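2 March 2019

The grey mat is finally down! It's been rolled up behind the door since December, and Zawadi had started hanging her coat on it. I wanted the proper double-sided stuff from Drotell, but the roll was in another box, so white tape it is, torn off by hand and stuck wherever the edge looked like lifting.
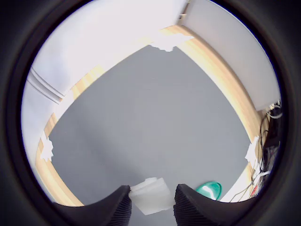 Grey mat, pale wood, and my very best tearing.

I do like the grey against the wood – it's a calm sort of colour, and the floor looks warmer next to it. The tape I'm less proud of. Ozan says I should trim it with scissors and a ruler. Ozan is welcome to come round and do it himself.

Then there's the bits. I've no idea how one small room makes so much scrunched-up white stuff, but I keep finding more of it, and on plain grey every speck shows.
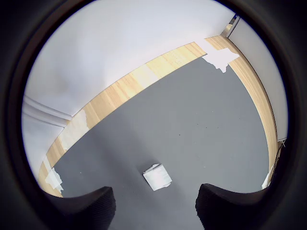 One more for the bin.

Next job is the shelf, if I can find the brackets.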